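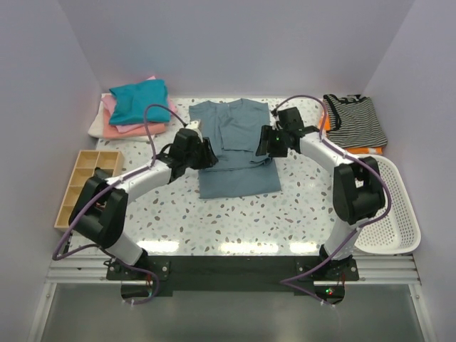
Why I've stopped checking my portfolio every day

I used to look at my investments before I'd even put the kettle on. Phone off the charger, thumb on the app, a quick wince or a quick grin, and then the rest of the morning coloured by whichever it was. I did this for years and called it keeping an eye on things.

In January I counted how often I was doing it (there's a screen time report on my phone, so I couldn't fib) and the answer was 55 times in one week. That's a lot of looking at a pension I can't touch for ages!

So I've been trying something different, and a few of you asked after the last newsletter how it was going. Pretty well, with a wobble or two.

The thing that set me off was a chat with Leilani Begay, who some of you will remember from our evening in Fendurdale. She told me to think of a share price as a coin that's been very slightly bent. On any single day it's nearly a toss-up whether you'll see green or red. Stretch it out to a year and the bend starts to show, and over ten years it has usually shown quite a bit more. If you look every day, then, you're signing up for bad news nearly half the time, even if you've picked something perfectly decent.

And bad news hurts more than good news pleases. There's a name for that, loss aversion, and there has been plenty written on it, but I didn't need a study to believe it. I can tell you exactly where I was standing when my Trinar shares dropped (the bus stop outside the library, raining). I couldn't tell you a single thing about the day they went back up.

Feeling glum on the bus is one thing. What cost me money was what I did next. I went back through my old statements and found I'd sold out of Trinar, bought back in higher up, and sold a bit again, all inside one spring. With dealing fees and the gap between the buying and selling price, plus what I missed by being out at the wrong moment, I make it £1,544. I'd have been better off putting my phone in the bread bin.

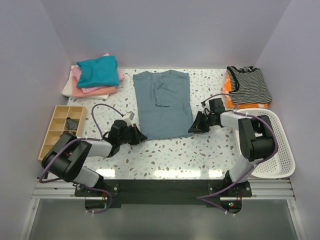 MONEY HABITS

What I do now

I look once a month, on the first Saturday, with a cup of tea and a notebook. I've taken the app off my phone altogether, so I have to go upstairs and log in on the old laptop, and it's slow enough that the urge often passes while it's thinking about it.

Before I log in, I write down what I expect to see and whether I plan to do anything. Most months the second bit just says "no". If I do want to sell something, I write why, close the lid and wait until the following weekend. Twice now I've come back to a very stern note about getting rid of Jellbridge and found I couldn't follow my own argument. The one time it still made sense a week later, I went ahead, and I've been quite comfortable with it.

I've also switched off the price alerts. I'd set up 27 of them, would you believe, including some for companies I'd never owned and was only being nosy about. My regular payment goes in by direct debit, and I left that well alone.

Rafferty Gallagher wrote in to say he thinks once a month is still too often, and that he opens his statement when it comes in the post and not before. I admire that, but I'd get itchy. He also made a fair point that ignoring your investments isn't the same as neglecting them. You still want to check your fees now and then, see that your mix of shares and safer stuff suits your age, and make sure the provider has your current address. I do all that in one go in January and it takes me 40 minutes or thereabouts, biscuits included.

The wobble, then. A few weeks ago the news was grim day after day and I caved on a Tuesday night. Looked at everything. Felt dreadful, went to bed late, and did nothing about any of it, so I suppose that's an improvement. My sister-in-law, who holds a bit of Huang on my say-so, rang to ask whether she ought to be worried, and I had to tell her I'd no idea and was trying hard not to find out until the first Saturday.

If you fancy having a go, start with the alerts, as they're the easiest to lose. Let me know how you get on (just hit reply, it comes straight to me), and if you've got a checking habit worse than 55 a week I'd really love to hear it. Next time I'll be having a moan about platform fees.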